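Home | Projects | Reports | Partners | Contact

08/02/2018
By Kathleen Conneely, Flindoter

Filed under: Funded Work / Progress Reports

Jokness two-arm cell: upkeep and setup report

This report covers the two-arm cell since our December update. Stelios Giannakopoulos looked after the mechanical side and Úna Fitzgerald kept the run log. The task is still the stand assembly agreed with Famdale, using the plastic base, the poles and their collars.

The counter on the cell stood at 2,567 cycles when we opened it up for service and at 2,778 when this report was written. The right gripper had begun to let go of poles early. Stelios traced this to a worn finger mount and changed the mounts on both arms, so the two sides would be the same age. He then re-zeroed the grippers and lowered the closing force one step. The poles are smooth and the old setting was scuffing them.

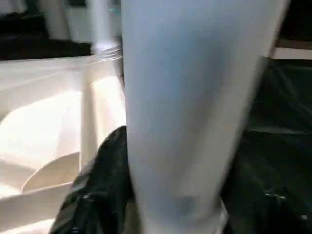

We also redid the wrist camera calibration after the mounts were changed. The first attempt was off at the far side of the work area and had to be repeated. Úna has written up the steps, and the check now takes one person a morning.

Cables took more time than planned. The gripper cables need enough slack for a full turn of the wrist, but the left one was rubbing on the elbow housing. It has been rerouted with a longer loop. Stelios checks both loops before each session and signs the sheet.

The padded mat stays in place for now. It protects the parts, but it shifts when the arms push down on the base, and the start position then has to be set again. Solène Mallet has asked Mac an tSaoi for a price on edge clamps. We have not ordered them. 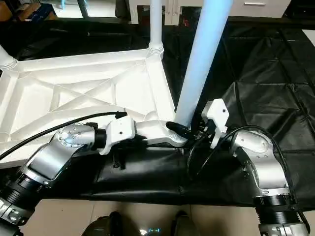

Left gripper against the stand base, right gripper near the foot of the blue pole.

Spending on spares is within the $3,000 set aside for this period. We have 2 sets of finger mounts on the shelf and no spare wrist camera. Enda Ní Chonaill would like one bought before the next block of runs, and I support that request.

Still open: the edge clamps, the spare camera, and a service interval for the finger mounts. Úna will propose an interval once the new set has more cycles on it. Please send questions about the budget to Solène and anything about the cell to me.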